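Week three of the robot club's sim project. The task is to pick up a thing and put it somewhere else. Toddlers manage it. We have a timetable.

The school won't let us near a real arm until March, so everything happens in simulation. Our team is called Plutell, chosen by vote, and I voted against.

Rules, for those asking: 400 practice runs per team, then 111 marked ones. Dropping the object loses points. Hitting the other arm loses more. Closing on thin air costs nothing, so you can guess our strategy.

Tonight's job is getting the gripper across to the orange thing on the wood. Fingers open, nothing in them yet — a look I know well.
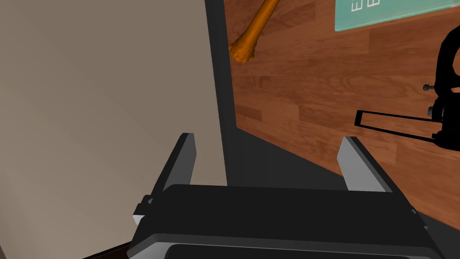 Zoia Holovko replied that our approach angle is too greedy and we should back off, level the wrist and come in from higher up. Her team is on 523 points, so I wrote it down.

We backed off. We levelled the wrist. Then we spent most of an hour arguing over whether "level" meant level with the table or level with the world, which in our setup are two different things, for reasons buried in a config file called final_final_4.

Settled on the table. Changed one sign in the code and the arm set off confidently in the wrong direction. Changed it back.
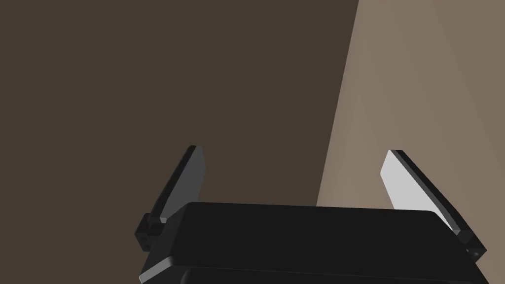
Next up is the closing speed. At the moment it's either a gentle hug or a mousetrap, depending on who last edited the file.

Trasten, the other team, have a spreadsheet for this. We have a group chat with more than one person shouting in it.

Back at it after tea. If anyone has a spare copy of last year's wrist settings, my messages are open.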